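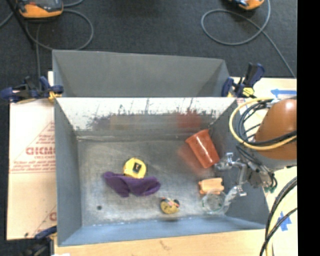
Household Objects and Storage Group, Dillbridge

Figure 3. Mixed small goods in an open metal bin, with a second bin behind it.

4. Mixed bins

4.1 Why mixed bins at all

Most of the storage literature assumes sorted contents. One kind of thing per box, label on the front. Our households did not work like that. Of the 2,392 containers logged in the Purnau survey, 222 were sorted all the way down to one kind of item. The rest held mixtures of some sort: toys with kitchen things, cloths with tools, blocks from a set with no set nearby. We call these mixed bins and treat them as the normal case for the rest of the paper.

Figure 3 is typical of the load we mean. A purple cloth, crumpled, shares the floor of the bin with a plastic cup on its side, a block with notched ends, a small round toy and a clear round container. Low fill, plenty of bare metal showing. Nothing in it belongs to the same category as its neighbor except maybe the two cup-like items, and even those differ in the one property people search by, color.

4.2 Visibility of contents

Three things decide whether a person finds an item at a glance: its color against the bottom, whether something lies on it, and how much light comes back off the walls. We take them in that order.

Color first. Gray bins are a reasonable background for most toys and household plastics. The reddish-orange cup in Figure 3 stands out strongly, as does the bright yellow item resting against the cloth. Mustard yellow is a bit weaker but fine. Transparent goods do badly. The clear container near the block is partly lost against the gray, and what gives it away is a faint rim and a few greenish marks. In the search task (Section 3.2) clear items were named last or not at all far more often than any others. Moradi's earlier pilot found the same with glass jars on a steel shelf, so we don't think it is peculiar to bins.

Overlap second. At low fill, overlap is mostly contact: one thing leaning on another, an edge covered. In Figure 3 the cup lies over part of the block, and the clear container covers a bit of the block's lower edge. Participants still named the block without trouble, we assume from the notches. Shape cues seem to survive partial cover quite well. Clear items over wood-toned ones are the exception, as the eye goes to the wood and stops there.

Reflection third, and the one we underestimated. Shiny bin walls throw back light, and the back wall in Figure 3 is washed out to near white along its upper part. The red of the cup also turns up as a blurred patch on the metal next to it. Several participants in the survey pointed at patches like this one before correcting themselves. Painted or matte walls would probably help, we did not test it.

4.3 Soft goods

Cloth is its own problem. A folded cloth is a rectangle and everybody knows what it is. A crumpled one is a color and not much more. When asked to name a crumpled cloth, participants said sock, towel, hat, glove, doll's dress, often for the same item. We therefore coded all of them as "cloth" and dropped the finer labels that Agarwal sheets allow. This loses detail but the agreement between coders was hopeless otherwise.

Cloth also acts as a shelf. Small hard things end up against it or on top of it and stay there, wheras on bare metal they slide to a wall. Placement logs show this in the Hundeo bins in particular, which have the smoothest floors of the ones we bought. Households who kept a cloth in the bin on purpose reported less rattling. Two of them said it was the only reason for the cloth.

4.4 Fill level and the second bin

Fill was coded low, medium, high. Low means the bottom can be seen between most items. At low fill a bin is quick to search and wasteful of space, and people know this, so they combine bins until search gets annoying and then split them again. We saw the cycle in roughly 3,000 diary entries. Splitting needs somewhere to split to, so an empty bin kept next to the one in use matters more than its size. Pollock argues the spare should be counted as part of the storage system and we follow him here; empty bins are included in all totals in Table 2.

Medium and high fill are delt with in Section 5, together with the lidded boxes.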